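Vandura Two-Arm Cell: your questions, my answers

I'm Muammer Sezer, and I look after rentals and demos of the Vandura cell at Makia. These are the things people write to me about most!

What do I get for the money?
Two arms with grippers, the enclosure, the tabletop and the control software (Muvico, already set up). It's $3,905 a month, delivery included.
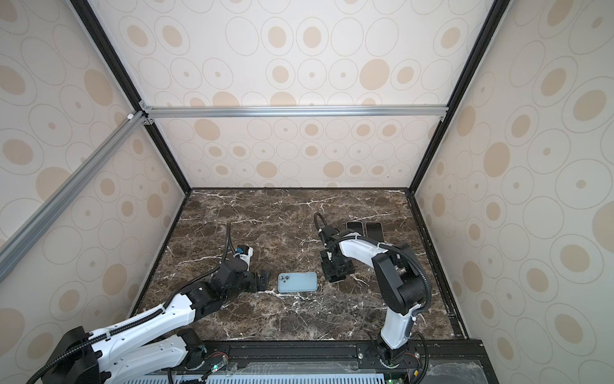 Setup takes a morning if your floor is level. Mārtiņš Laur from our install team comes out and stays until both arms run your first task.

Can I change the wall panels?
Sure, they come off with a hex key. We stock plain ones too, just ask before June if you want them this season.

Will it handle my products?
Probably, but send me samples first (three or four is plenty). 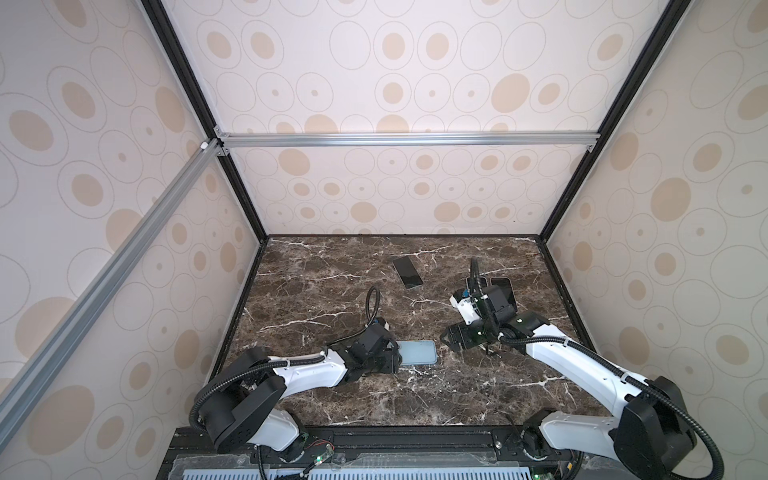 Flat, slick items are what I get asked about most, and I always want to try those myself before you sign anything. Phones are a good test: a light blue one lying flat on the marble is a very different pickup from one that's partly raised, so tell me how yours will arrive.

How loud is it?
You can chat next to it. My desk is right there and I take calls all day.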